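Enddale Laundry & Linens List — archive
Print this message | E-mail this message

Subject: Re: Drying wool flat (was: the sweater that came back a child's)
From: Nadège Riviere
Date: 1/15/26

On the matter of sweaters, Imtiaz Wickramasinghe wrote:

> I have followed the list's advice to the letter. Cool water, the
> expensive soap, no wringing. Rolled it in a towel and stood on the
> towel, feeling like a fool. Then I hung it on the rack overnight
> and now the sleeves reach my knees. My wife says it would suit an
> orangutan. What did I do wrong, and please don't say "everything"
> again, Dwight.

Imtiaz, you did nearly all of it right, and then you hung it up. A damp sweater is mostly water with opinions about gravity. Mine go flat on a clean white surface, away from the radiator, and I turn them over after breakfast. Yours can probably be talked back. Wet it again, squeeze, lay it out and push the sleeves up toward the shoulders with your palms until they look like sleeves. Do the ribbing last and bunch it tighter than seems decent.

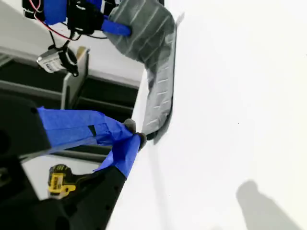
Nadège Riviere

As for the towel, Dwight is going to tell you to use the spin cycle. Dwight has been telling people to use the spin cycle since the list had 15 members and one of them was his mother. He may even be right for a plain machine-wash yarn. I tried it once with a cardigan from Gemton and got back something dense enough to resole a boot.

Cempaka asked last November if the soap matters. I have used the no-rinse kind and the dish kind and, in one low period, hotel shampoo, and the sweaters didn't seem to hold a grudge. What they mind is being moved from warm water to cold. Pick a temperature and stay with it. I would also leave out the vinegar, unless you want to go through spring smelling of salad. 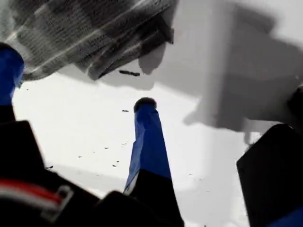
Mending is a different argument and I would like to have it before the next swap in Cárdenas. Dušan says to wash first and darn after, and I say that a hole goes into the water small and comes out large. Gray knits are the worst for it. With fine rows of dark and light like those, and all those folds, a dropped stitch can sit in a crease for a year while you admire your own housekeeping. Hold it up to a window before it goes anywhere near the sink. If you find something, run a thread through the loose loops and wash it like that. It looks terrible and it works.

I still have Miline's old darning mushroom, if whoever asked for it still wants it. Postage is on you.

N.

--
Contact the list owner | Copyright the individual posters | Back to top
This archive uses cookies to remember your reading preferences. By continuing you accept them.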